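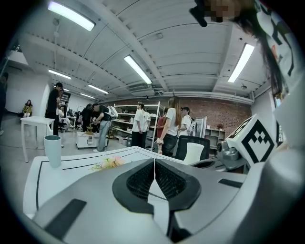
Hand-held grippers on trial: gallery and grumbles

I was asked to put up some pictures from our comparison of hand-held grippers, and to say which one is best. I can't do the second part yet. What I have is one picture, a few notes and a fair amount of doubt about the claims that came with the kit.

Titunell, black pads

The Titunell has the grey and white shell and the rounded black pads, with a square black-and-white marker on a cube at the side. The pads have a textured inner face, and we were told this would "grip anything". Our list for this round was a cup, a bunch of artificial flowers and a small bottle. Three things are a long way short of anything, and I'd like to see it try a wet spoon or a sheet of paper before I repeat that line.

The marker cube worries me more. It sits well out to one side on its own joint, and Kaede Nakajima thinks a small knock would be enough to spoil the tracking. Harish Nishad disagrees. Neither of them has measured it, so for now it stays down as an open question.

What we haven't shown

The Farnia is left out of the gallery until its makers send the right pads. We ran 28 attempts with the wrong ones in April and I've thrown those numbers away — they told us about the pads and very little else.

Lilla Fekete would like us to publish a score out of 40 for each gripper. I'm against it. Most of the marks on her sheet are for comfort, and the two of us who filled it in have very different hands.

Cameras

Ans De Graaf went through 369 short clips from the Titunell and marked the ones where the pads hid the object at the moment of closing. There were more of those than the leaflet led us to expect. She is going through them again with Benvinda Rebelo, who hasn't seen the first set of marks.

Page last changed July 16, 2024. The Ivell mount comes next, if it fits.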